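**Progress note to Altıntaş, 12/12/22**
Prepared by Kamrul Dewan, Clukura project

Work this period covered table clearing in simulation. The planner was run on 1504 generated layouts with 3 grasp settings each. Shop-floor shelf work on the Tunerik line is deferred to March.

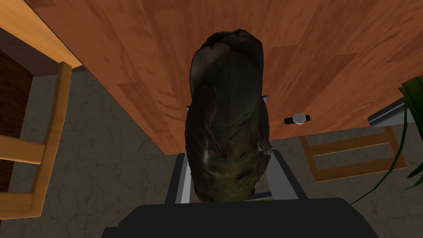

Clearing a dining table remains beyond what we would put into a home. Picking up one item of irregular outline is now routine in simulation; deciding what should stay is the weak part. A wristwatch lying on the tabletop next to the held object is a typical case, as the planner has no rule for personal items and treats them as clutter. Chairs on either side also restrict the approach paths.

Nurhan Kırmızıgül will draft a keep/remove list, 90 entries at first. We request 2 further months of compute under the existing budget line.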